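Rolling Bench Operator (Automated Line), Esville

Lahlou Bakery Supplies
Permanent, full time, day shift
Reports to: Fadwa Helmy, Production Manager

About the job

Lahlou makes pastry blanks and small dough pieces for cafés and school kitchens. We have 19 people on the floor at Esville and a smaller crew at our Ukley site. Until last year all shaping was done by hand. We are now moving the rolling work over to automated benches, one product at a time, and we need an operator who will work with the machines every day and help us set them up properly.

This is a production job, not an engineering job. You will spend part of each shift on the floor and part of it at the trial bench with our automation team, led by Kojo Agbenyega. The trial bench is where new shapes and settings are tried before they go near the line.

What has changed for people here

You should know this before you apply. Rolling by hand is hard on wrists and shoulders, and the first bench took most of that work off two of our products. Nobody lost their job over it, but jobs did change. Three people who used to roll now check, pack and run changeovers. Some of them like it better. One asked to go back to hand finishing and we found her a place there.

The benches also brought in work we did not have before. Somebody has to notice when a piece is sticking, stop the run, write down what happened and start again. On a bad morning that can be most of the job. The pace is set partly by the machine now, and staff told us early on that this was tiring in a different way. We changed the break roster as a result – operators swap off the bench every two hours.

What you will do

Load and clear the benches and keep them clean
Check pieces for size and shape and record the results on a laptop
Stop the equipment when something is wrong and report it
Run test pieces at the trial bench and tell the team what you saw
Show other floor staff how to use a bench once it is in service
Cover hand shaping when a bench is down

What we are looking for

Experience in a bakery, kitchen or food factory, or other hands-on work
Comfort with basic computer tasks such as filling in a form or a spreadsheet
Able to stand for most of a shift and lift trays
Willing to speak up when a setting or a procedure isn't working

You don't need to know any programming. Training takes nine weeks and is paid at the full rate. A forklift ticket is useful but not required.

Hours and conditions

Monday to Friday, 6 am to 2 pm, with overtime by agreement. Uniform and boots supplied. Free parking on site, or a five minute walk from the Jamport bus. Travel to Ukley is needed now and then and is paid as work time.
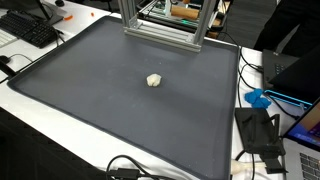 Trial bench work, with a test piece on the tray.

How to apply

Send a résumé and a short note on the work you have done with your hands to Fadwa Helmy through the contact form on this site. Interviews will be held at Esville in May and include an hour on the floor, so please wear closed shoes. Kojo takes phone questions about the role on Tuesday afternoons.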